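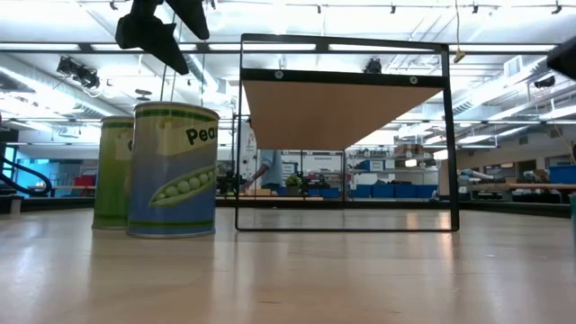

Lagman gripper kit: worth it for putting cans on a shelf?

Posted by tarn_vale, 8th June

We are looking at the Lagman two-finger kit for a bench cell. The task is moving food cans from a tabletop to a small metal-framed shelf. The seller, Plemum, quotes 70 mm of opening and a 2000-hour service interval. Does the opening leave enough room for cans standing close together? Also, is the Stitau controller needed, or will any 24 V supply with a serial link do?

grekilus_user
Had one since October. The opening is fine for a standard can, but the fingers need a gap on both sides. If two cans touch, approach along the line where they don't. Our grip height is set just below the top rim — any higher and the fingers catch the rim on release. We lost most of our time on the shelf, not the gripper. Measure the clear height under the crossbar with the wrist tilted, then teach the entry point from that.
The Stitau box is optional. Without it you lose force feedback and have to set the current limit by hand. I use 537 in the limit register for full cans. Start lower.

m_oddy
Get the controller.

pellow77
Check the cable length before ordering. The one supplied is 135 cm and ours would not reach past the second joint. Plemum sell a longer one but it was out of stock. Glossy tabletops also upset the depth sensor in the kit, so we put a matt mat down. Can't comment on the service interval, ours hasn't reached it.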